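Weremance Institute of Home and Hospitality Studies
Course 188: Table Service and Household Presentation
Handout for Unit 2, Baskets and Surfaces
Instructor: Bouchra Salem
Revised 2000-04-04

Students are expected to have read the Plasberg chapter on woven goods before the practical session. The terms "stake," "weaver," "border" and "base" are used below without further definition.

2.1 The basket as a serving piece

A basket intended for the table is selected first for its opening and only then for its color. Fruit must be reachable without lifting the pieces that lie over it. Slightly flared sides serve this purpose well and also allow a cloth liner to fold outward over the border. Deep baskets with straight walls belong in the pantry.

Openwork weaves admit air and are preferred for whole fruit. They also let crumbs and stem fragments fall through to the table, and the student should plan to lift the basket and clean beneath it each time it is refilled. A close weave is preferred for bread.

2.2 Color and contrast

Dark wicker on a white surface gives a strong outline and needs very little around it. A single piece of fruit, real or artificial, may be set beside the basket before filling in order to judge scale. Artificial fruit is acceptable for practice and for display – it is never mixed with real fruit at a table where guests will eat. 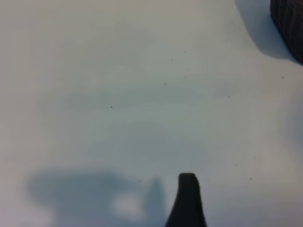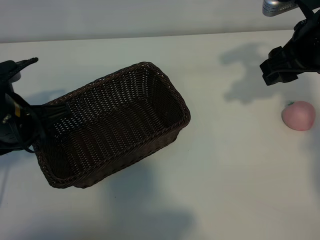
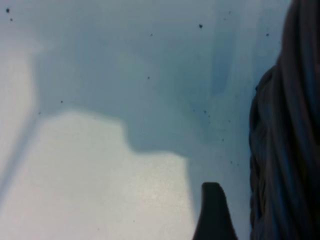
Dark woven wicker, a pink peach shape and a pale tabletop with small specks on it.

2.3 Preparing the surface

Pale tabletops show fine debris that a patterned cloth would conceal. Inspect the surface from a low angle, with the light coming from the far side, and then again from directly overhead. Shadows make small particles difficult to find, so the student should change position at least once during inspection.

Wipe with a barely damp cloth in overlapping strokes toward the nearest edge. Follow with a dry cloth. Do not brush debris by hand toward the center of the table or under the basket. Wicker is dusted with a soft dry brush along the direction of the weave; the border is brushed last.

2.4 Assessment

Each student will prepare one surface and one filled basket. Work is graded on cleanliness, stability of the arrangement and ease of reach. Ignacio Benítez and Tayla Dunstan will grade the practical. Written reports, to be submitted to Kofi Frimpong, should not exceed two pages. Students who missed the March session on liners must arrange a separate time with the Sondport annex.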